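Sandalano House > Services > Linen and Laundry > Minutes
Home About Living here Services Papers Contact

Filed under: Meeting papers, Linen and Laundry Group

MINUTES OF THE LINEN AND LAUNDRY GROUP
Held in the Innes Wing dining room, 2 pm

Present: Shobha Nair (chair), Stuart Inskip (estates), Parvathi Joseph (care), Jeanie Tosh (minutes)
Apologies: Aravind Kartha (finance), who sent written comments on items 3 and 6

1. Minutes of the last meeting

Agreed with one correction. Under item 4, "rinse pump" should read "drain pump". JT to amend the file copy.

2. Matters arising

2.1 Lint filters. SI reported that the daily check sheet is now fixed to the wall beside the dryers. Entries are complete for weekdays and patchy at weekends. PJ to raise this with the weekend shift leads.

2.2 Chemical store. The replacement drip tray has been fitted. The old tray has gone to the yard for disposal. Closed.

2.3 Trolley castors. Still outstanding. The supplier sent the plate fitting and the trolleys take the stem fitting. SI has returned them and asked for a delivery date.

3. Outside contract for flat linen

Casiva have asked to move the sheet and towel collection from afternoon to early morning. PJ noted that beds in the Innes Wing are stripped after breakfast, so an early collection would leave a full day's linen standing overnight. SN asked whether the soiled linen store had the room. SI said that it did for sheets, but the door could not be closed with the towel cages in as well.

AK's written comment: the contract charges by weight, not by visit, so the change of time has no effect on cost. He also pointed out that the last statement billed more than 2,000 kg against a lower total on our own weigh slips, and asked that it not be paid until the difference is explained.

Agreed: decline the early collection for the Innes Wing and accept it for the main house.
Action: SN to write to Casiva on both points.

4. Residents' own clothing

4.1 Marking. The Zaltico heat-seal labels hold well on cotton and polycotton. They lift at the corners on knitted cuffs and on anything with a brushed inner face. PJ proposed sewn tape for knitwear. This takes longer per garment, but avoids a second marking. Agreed.

4.2 Position of labels. There is no consistent practice at present. Proposed wording for the care handbook: tops, inside back neck; skirts and trousers, inside back waistband, below the elastic channel; socks, on the sole. Labels are not to be pressed over elastic, which distorts under the plate. Agreed, with "press cold and peel" added after the plate instruction.

4.3 Drawstrings. SI reported two blocked drains on the smaller washer, both traced to cord pulled out of a waistband. Cords are to be tied in a bow before washing and the garment put in a net bag. Where a cord has come out, it should be bagged with the garment and sent to mending. Waistbands with both elastic and a cord may be returned to the resident without the cord if the resident agrees, and the care plan should record this.

Crumpled beige item, possibly trousers or a drawstring cloth:

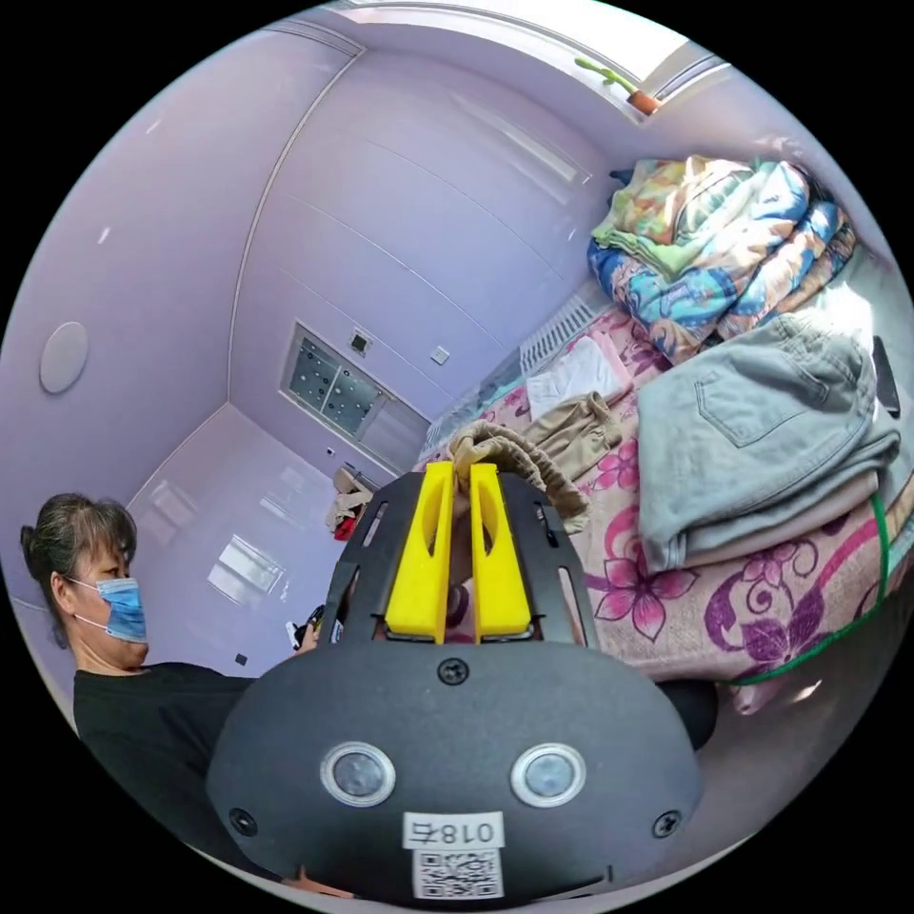
4.4 Unclaimed items. The rail holds 14 garments without a readable label. PJ will show them to residents and families during June. Anything left after that goes into the spare clothing cupboard.

4.5 Sorting by colour. There was some discussion of whether beige, stone and pale khaki should go with whites or with mid colours. The present wall chart says "lights", and this has been read both ways. Agreed: mid colours for any beige garment, whatever the fibre. Whites are to mean white only. JT to redraw the chart.

4.6 Folding and return. Trousers are being returned folded in thirds in the main house and hung in the Innes Wing. PJ has no objection to either method, provided that the garment is smoothed out flat first with the legs together. Items should be put away on the same shift and not left on beds.
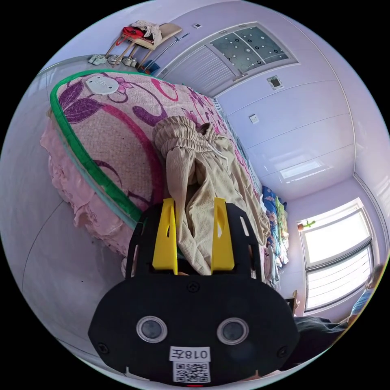 5. Plant and water

5.1 Softener. Hardness at the washer inlet has crept up. SI suspects the timer on the regeneration cycle, which was reset after the power cut and may have lost its programme. He will test the inlet before and after regeneration and bring readings to the next meeting.

5.2 Dryer exhaust. The flexible section behind the left-hand dryer sags and collects lint. SI proposes rigid duct with one access panel. The work needs the dryer moved out for a day. Agreed in principle, subject to a quotation.

5.3 Ironing press. The cover is scorched at one end. A new cover and pad to be ordered together.

6. Stock

AK asked for a single count of pillowcases across both buildings before any order is placed. PJ has requested 100. SN agreed to hold the order until the count is done.
Action: JT to count with the night staff.

7. Any other business

PJ asked that fabric softener be left out of towel loads, as absorbency is poor. SI will take the softener dose off the towel programme.

Next meeting: same room and time, date to be circulated by JT.

Previous minutes | Next minutes | Back to papers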